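Version notes are at the end of this file. The format described here is the one written by release 3 of the exporter; older files need the conversion step under "Upgrading".

# breltby-repairs

Breltby is a plain-text record format for clothing repair and alteration work, plus a small set of command-line scripts that validate, merge and export those records. This repository holds the format definition, the scripts, and the reference dataset used to test them.

The dataset covers garments booked in at two repair counters, Nosier and Willard. It contains text records only. Prices are stored without tax. Customer names, phone numbers and ticket signatures were removed before the records were committed.

## Contents

```
data/
 nosier.csv
 willard.csv
 terms.csv
docs/
 measuring.md
 seams.md
scripts/
 validate
 merge
 export
tests/
CHANGES
LICENSE
```

`terms.csv` is the controlled vocabulary. Everything in the `part`, `fault` and `method` columns of the two data files must appear there. `validate` fails on the first unknown term and prints the row number; pass `--all` to collect every failure in one run.

## Record structure

One row is one fault on one garment. A garment with a split pocket and a broken zipper takes two rows that share a `garment_id`. Early files used one row per garment with the faults packed into a single field, and the merge script still recognizes this layout well enough to refuse it.

| Field | Type | Required | Notes |
|---|---|---|---|
| `garment_id` | string | yes | Counter prefix, hyphen, running number |
| `row_id` | string | yes | Unique across both files |
| `type` | term | yes | See `terms.csv`, section `type` |
| `fabric` | term | yes | Main fabric only; linings go in `note` |
| `part` | term | yes | Location of the fault |
| `side` | enum | no | `L`, `R`, `C`, or empty |
| `fault` | term | yes | |
| `length_mm` | integer | no | Longest dimension of the fault |
| `method` | term | no | Empty if the repair was declined |
| `thread` | string | no | Free text, weight first, then color |
| `minutes` | integer | no | Bench time, excludes intake |
| `price` | decimal | no | |
| `note` | string | no | No line breaks |

`side` is always the wearer's side. Willard recorded the viewer's side until the format was agreed, and those rows were flipped by script and then checked by hand against the tickets. Rows that could not be checked have an empty `side` and the word `unverified` in `note`. Don't fill these in by guessing from the neighboring rows.

`length_mm` is measured with the fabric flat and relaxed. For a worn area with no clear boundary, measure to where the weave closes up again. Stretch denim is the usual source of bad values; see `docs/measuring.md`.

## Terms for trousers and jeans

Most disputes over vocabulary have been about jeans, so the terms are spelled out here as well as in the terms file.

- `waistband` — the full band, inside and outside faces. Faults in the band's top edge use `waistband-edge`.
- `belt-loop` — one loop. If several loops are faulty, use several rows.
- `loop-tack` — the bar tack holding either end of a loop. A loop that has come away cleanly with its fabric intact is a `loop-tack` fault. A loop that has torn out and taken band fabric with it is `belt-loop`, with a second row for the band.
- `yoke` — the shaped panel between the back waistband and the seat.
- `yoke-seam` — the seam joining yoke to seat panel.
- `back-pocket` — the patch itself.
- `pocket-hem` — the folded and stitched upper edge of the patch.
- `pocket-corner` — the reinforced point where the hem meets the side stitching.
- `seat-seam` — center back, from the yoke down to the crotch point.
- `crotch` — anything within 44 mm of the point where the four panels meet.
- `inseam`, `outseam`, `leg-hem` — as usual.

Ermelinda Sampaio proposed the `crotch` limit after comparing how the two counters had coded the same kind of wear. Before that, Nosier put most of it under `inseam` and Willard under `seat-seam`, and no comparison between the files was possible.
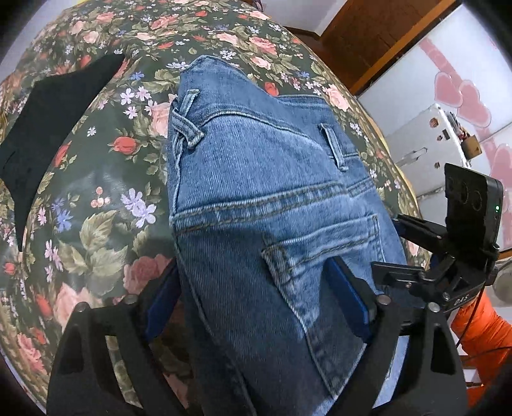 *Jeans, upper back: belt loops, double-stitched seam, patch pocket hem.*

Puckering along a seam is not a fault in itself. On washed denim the ridges come from the thread and the cloth shrinking at different rates, and they are present on sound garments. Use `seam-pucker` only where the customer asked for it to be corrected or where a previous repair caused it. Fading is handled the same way: it has no `fault` term. If it affects the choice of patch or thread, say so in `note`.

Frayed ends are coded `fray` when threads are loose but the stitch line holds, and `fray-open` when the stitch line has started to go. The choice affects the default bench time in `export`, so take a moment over it.

## Methods

The `method` vocabulary is short on purpose. It records what was done in broad terms; the details of stitch length and needle size belong in `note` if they matter.

| Term | Meaning |
|---|---|
| `restitch` | Original line resewn, no added fabric |
| `darn-machine` | Free-motion darning, with or without backing |
| `darn-hand` | Woven darn by hand |
| `patch-inside` | Backing patch, fault visible from outside |
| `patch-outside` | Patch covers the fault |
| `tack` | Bar tack replaced |
| `replace` | Part remade in new or salvaged fabric |
| `turn` | Part unpicked, reversed and resewn |

`turn` is mostly for shirt collars and cuffs. It passes validation on any part.

If two methods were used on one fault, record the one that took longer and mention the other in `note`. A request for a second method column was discussed at length and closed. The overlap was nearly always `patch-inside` with `darn-machine`, and Olga Calado's view was that a backed darn is a darn. The definition of `darn-machine` was changed to match.

## Usage

Validate a file:

```
scripts/validate data/nosier.csv
```

Merge the two counters into a single table:

```
scripts/merge data/nosier.csv data/willard.csv > all.csv
```

Export a summary by part and method:

```
scripts/export --by part,method all.csv
```

`merge` sorts by `row_id` and does not deduplicate. The same physical garment may have been taken to both counters under different numbers, and there is no reliable way to detect it now that customer fields are gone.

`export` drops any group with fewer than seven rows unless `--small` is given. Medians over very small groups were being quoted as price guidance, which they can't support.

Files must be UTF-8 with a header row and comma separators. Spreadsheet programs in some locales save with semicolons; `validate` reports this as a missing `garment_id` column. The message is unhelpful and is on the list to fix.

## Known problems

- `minutes` at Willard was rounded up to the next five by the bench staff. Nosier entered the clock time. Do not pool the column without allowing for this.
- `thread` was never controlled. The same topstitching thread appears as "tan", "gold", "old gold" and "brown". Henrique Rocha has started a mapping, not yet merged.
- Knitwear is thinly covered. Willard sent most of it to an outside mender, and those jobs have an intake row with empty `method` and `price`. They look like declined repairs unless `note` is read.
- Children's clothing has no `type` of its own. Search `note` for `child`.
- Declined repairs are under-reported at both counters. If a customer walked off with the garment before a ticket was written, there is no record.

The data should not be used to compare the durability of clothing makers. Brand was not recorded, and garments reach a repair counter because someone thought they were worth the cost. That selection is strong and can't be corrected from the fields available.

## Upgrading

Files written by earlier releases lack `row_id` and use `pocket` for both front and back pockets. Run:

```
scripts/validate --upgrade old.csv > new.csv
```

Row IDs are generated in file order, so run the upgrade once and keep the result. Rows with `pocket` come out as `pocket-unspecified` and have to be resolved by hand from the tickets. Where the tickets are gone, leave them.

## Contributing

Send changes to `terms.csv` separately from changes to data. A new term needs a one-line definition and three rows from existing data that would use it. Spelling follows American usage (`color`, `gray`), including in notes.

Fernanda Nogueira reviews vocabulary changes. Ilídio Figueiredo maintains the scripts. The sample tables in `tests/` were typed up by Lý and contain deliberate errors — please don't correct them.

## Version notes

**Release 3** (1 Sep 2018)

- Added `row_id`.
- Split `pocket` into front and back terms; added `pocket-hem` and `pocket-corner`.
- `loop-tack` separated from `belt-loop`.
- `export` gained `--small`.

**Release 2**

- One row per fault.
- `side` defined as the wearer's side.

**Release 1**

- Nosier data only. Withdrawn.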